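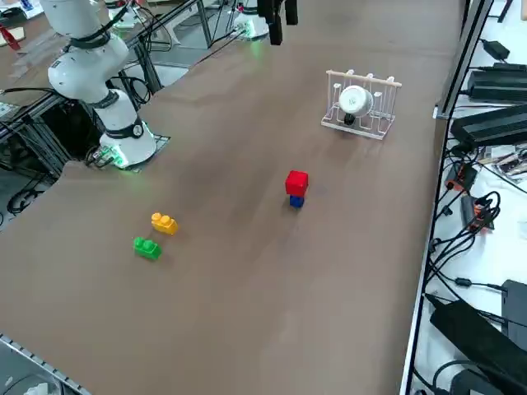
*Fig. 1. Large worktable with a brown top.*

# Does a red poster get read? Signs and shoppers in Giletcombe

Module project report, 10 Mar 2019

## 1. What we were told

The project began with a leaflet from Skovico, who print most of the posters in the Giletcombe covered market. The leaflet says that red "stops shoppers in their tracks" and charges extra for it. There is no source for the claim. When we asked for one we were sent a second leaflet, also printed in red.

Several stallholders had paid for the red version before December and were pleased with it. Trade had been good, they said. It was also the month before Christmas, so we didn't treat this as evidence of anything.

## 2. What we did

We put up 30 posters for a made-up coat collection, half on red paper and half on white, with the same wording in the same typeface. They hung on pillars and stall ends. The Breathnach entrance was left out as it was already covered in notices and we couldn't get permission to clear it.

We then stopped people at the exit and asked them three things: had they seen a poster about coats, what did it say, and what colour was it? We got 81 usable answers. Answers were typed straight into Wemby, which lost its connection twice, and we had to throw away the forms that were only half saved.

The colours were swapped over at midday. This should have dealt with the problem of some pillars being better than others, but the morning crowd and the afternoon crowd are not the same people and don't walk the same route.
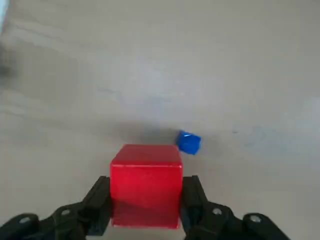
Remzi Güler objected at the draft stage that we were asking about memory when the leaflet talks about stopping. Somebody might stop, read every word and have forgotten it by the exit, and somebody else might take it in without slowing down at all. We ought to have stood by a pillar and watched feet.

We accept this. Watching feet would have needed more of us than we had.

## 3. What we found

More people remembered the red poster than the white one. The difference was two people. We don't think that is worth paying Skovico for.

Hardly anyone who had seen a poster could say where the coats should be taken. Some were sure the poster had been yellow. One man described a different poster, for a brass band, in good detail.

## 4. Why the claim sounds right

Most of what we read in favour of red comes from tests where there is very little else to look at. A single shape is shown on a plain background and people find it quickly. We don't doubt that result. A small red cube on a flat, pale grey tabletop, as in the third figure, is easy to pick out, and a blue or black one might well be too. The market has oranges, awnings, price cards and other people's coats in it, and half the stalls already use red.
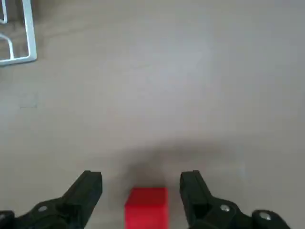 ## 5. Problems

- The sample was small and came from one market.
- We knew which colour was up when we asked the questions.
- The red paper was thicker and curled less.
- It rained in the afternoon and the exit got crowded, so we probably stopped the people who were easiest to stop.

Any of these could produce a difference of two people. They could also hide a bigger one, and we can't rule that out. If the work is repeated, the address should be printed larger in both colours and tested separately.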